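Setting out the phones

1. Spread the cloth first. I like the leafy print -- it hides crumbs! Lay the spare phones flat, side by side, screens up. 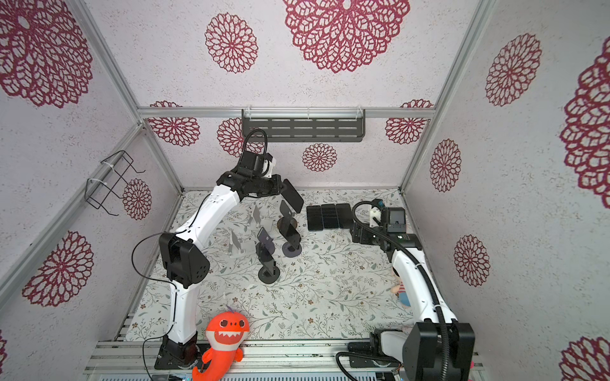

2. Put out the stands before you load any. I mix round bases with the folding kind, and leave a little space behind each one so a phone can lean back.
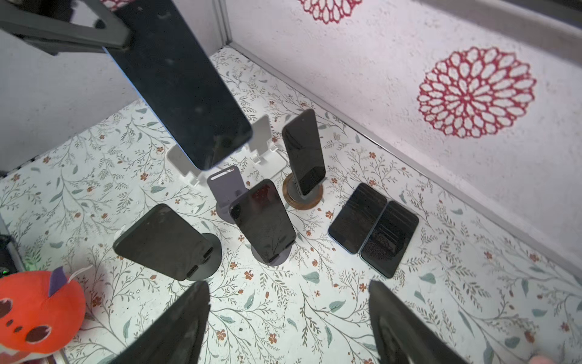 3. Now fill the stands, working from the back (Ryan Garside starts at the front, and we still argue over it). Plush toys go around the sides.

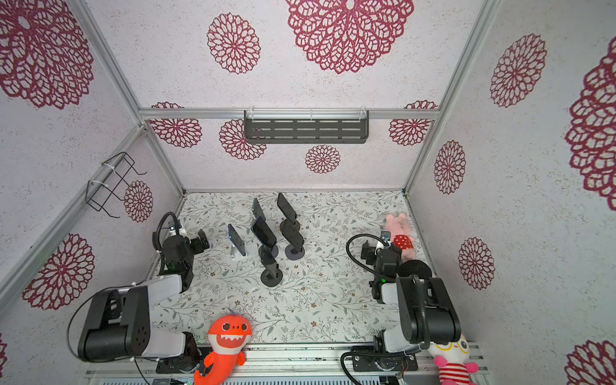
Phones in their stands, with the plush toys

Caution: black glass shows every smudge.
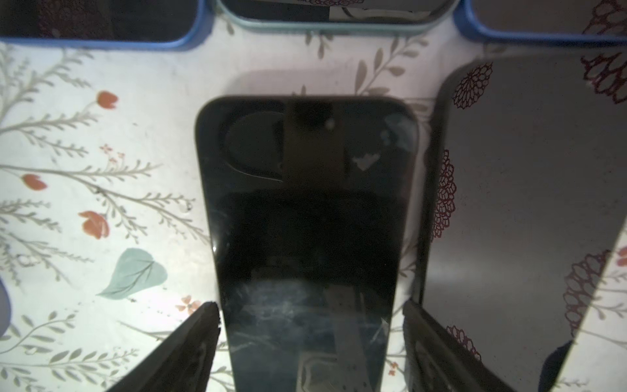
I keep a soft cloth handy and wipe each screen before it goes up.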